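Suture practice, notebook of the Usitby bench
April 19, 2022

Continued from the page with the coffee stain. Plan for today was running closure, short incisions, green thread, and to find out which tissue preparation we keep for the spring course.

Tissue is from the second Coughlan box. I took it out of the fridge before breakfast and left it covered. The pale layer is firmer than the red part and the needle wants a different push in each. In January I wrote that this difference is a defect of the material. I want to correct this. For teaching it is useful, the hand must notice it.

Thread length: I cut all pieces new, 12 cm, and put them on the wet towel. The last time we had pieces of every length and the comparison was worth nothing. Still I find 12 cm a little short for the final knot if the tail is left generous. With longer thread there is more loop lying over the field. I do not have a good answer yet.

Closure on the diagonal incision, with the needle up and the long loop still lying across the tissue to the right:
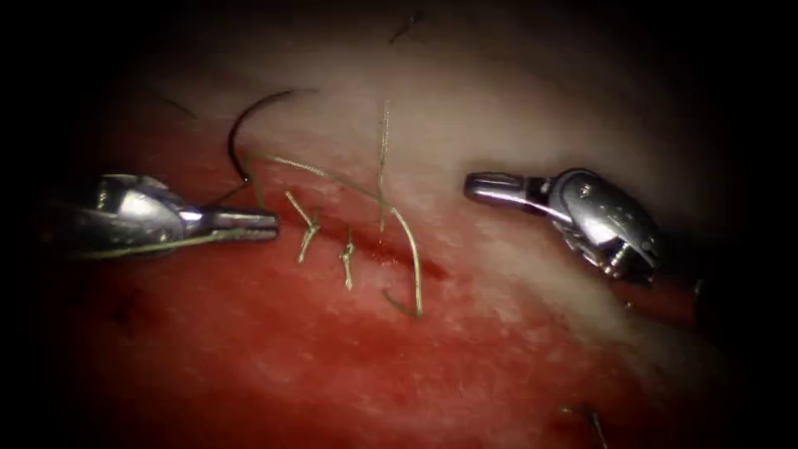 Spacing and tension

My bites on the first piece were too near to the edge. Two of them cut through when I pulled and I had to begin again lower down. After this I took wider bites and the edges came together without folding. I also tried to pull the slack after each pass and not at the end. It is slower, but the line is more even.

The Stuma sheet says to tighten always in the direction of the wound. On our tissue I prefer first a small pull upward, then along. If I pull only along, the pale layer slides over the red one and the closure looks good from the top but is open below. I checked this by lifting the edge with a probe on three pieces. On one it was really open.

Needle: curved, same type as before. I changed it after the fourth piece, the point was catching. The old one is in the sharps box and NOT in the dish, please do the same.

Moistening: spray bottle, a little, between pieces. Too much water and everything shines so strongly that I lose the thread with my eyes. Green is still the best color for us. On red it is seen very well, on the pale part a bit less.

Loops: this is the main problem of the day. When the needle is parked and the thread is long, the loops fall over each other and over the needle, and then the next movement can make a knot where I do not want a knot. What helped me was to stop, lay the free thread flat to one side and only then take the needle again. I lost roughly 50 minutes in total with this.

The short incision on the red tissue, thread held above and crossing over the needle:
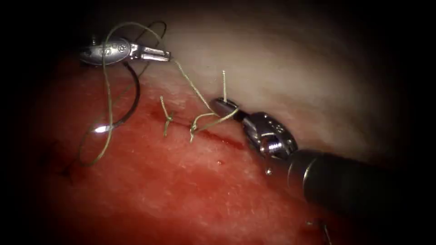 Vonia bench wrote under my entry that they had the same trouble with crossed loops all winter, and that they now pull the thread through almost completely before they park the needle, leaving only a short tail on the far side. They also ask if the thread was soaked, as theirs curls much more when it comes dry from the packet.

Reply to this: soaked, but only a few minutes. I will try a longer time and write it here.

For next session:
- thread a bit longer, soaked from the evening before
- mark the bite distance with the blue pen on half of the pieces
- order tissue, only two pieces remain in the box
- ask if the probe can stay on our bench, I am always looking for it

Fridge was at the correct temperature, closed and signed.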